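The Voddale two-arm bench is available to project groups comparing grippers, wrist cameras and arm controllers before a purchase is made. It is managed by the Handling Equipment Section at Mergate, and applications are considered by Femke Hermans. Groups may bring their own fingers and cameras, provided that the fittings have been checked by the Section beforehand.

## Equipment supplied

- two arms on a shared mounting plate, each with a two-finger gripper
- wrist camera and fixed overview camera
- Druler controller, with Nishad offered as the alternative
- marble-patterned worktop, aluminium frame and patterned wall lining
- toy bricks and hand tools for use as test objects

The Druler controller is fitted by default. Groups wishing to compare it with Nishad should state this on the application, as the changeover takes up part of a booked session and has to be carried out by Section staff.

## Standard trials

The following trials are offered with every booking. They may be taken in any order, and results are recorded on the Section's own sheet so that one set of fingers can be compared with another.

1. **Brick placing.** One arm holds a 2x4 brick between its fingertips and sets it across the joint between two others laid end to end. The trial favours long, narrow fingers, which leave the studs in view of the wrist camera. Wider pads hold the brick more firmly but hide the joint, and groups testing them should expect to rely on the overview camera for the last part of the movement. The second gripper may remain over the worktop with its fingertips closed.
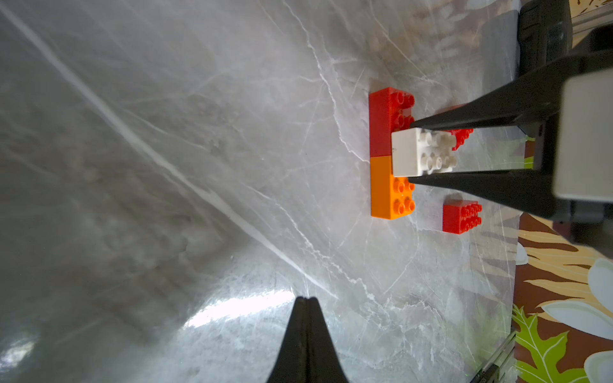
2. **Flat objects.** A tape roll or a spanner is lifted from the worktop and put down at a marked position. Fingertips are to be brought in level with the surface. The approach speed is set lower than in the brick trial and may not be raised without agreement.

3. **Shared reach.** Both arms work over the middle of the worktop, one holding and one placing. This trial is the most useful for comparing controllers, and it is the only one for which the Section asks that two operators be present.

## Notes on the cameras

The wrist camera gives a close view of the fingertips and the part being held. The worktop has a glossy finish, and reflected light can wash out part of the pattern. Exposure should be fixed before the first trial and left unchanged for the whole comparison. The overview camera takes in both arms and the wall baskets, and is the better choice for judging clearance between the two wrists.

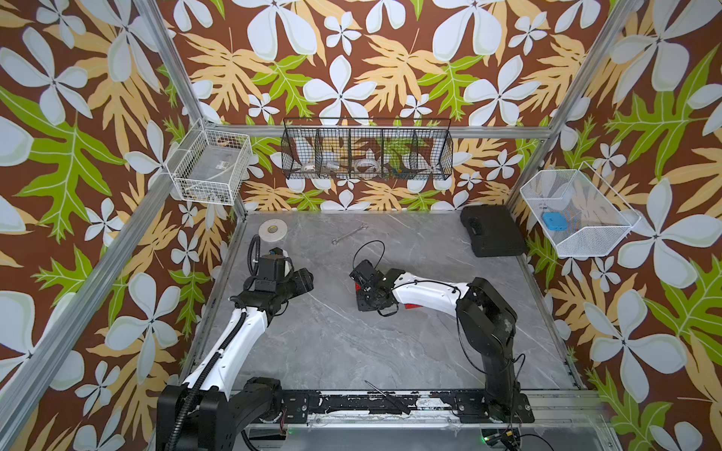
*Voddale bench, overview camera: both arms over the worktop, with hand tools and the wall baskets.*

## Booking and conditions

Each session lasts 3 hours. The charge is £700 per session for outside groups; groups based at Mergate are not charged. Applications for the September sessions should be sent to Geeta Tyagi, together with drawings of any fingers or camera brackets to be fitted.

Users are asked to return test objects to the baskets, to leave the mounting plate clear before the arms are powered, and to report any damage to fingertips on the day it occurs. Replacement fingertips of the standard pattern are held by the Section. Those of other patterns must be supplied by the group concerned.

Page last revised 2021-06-24.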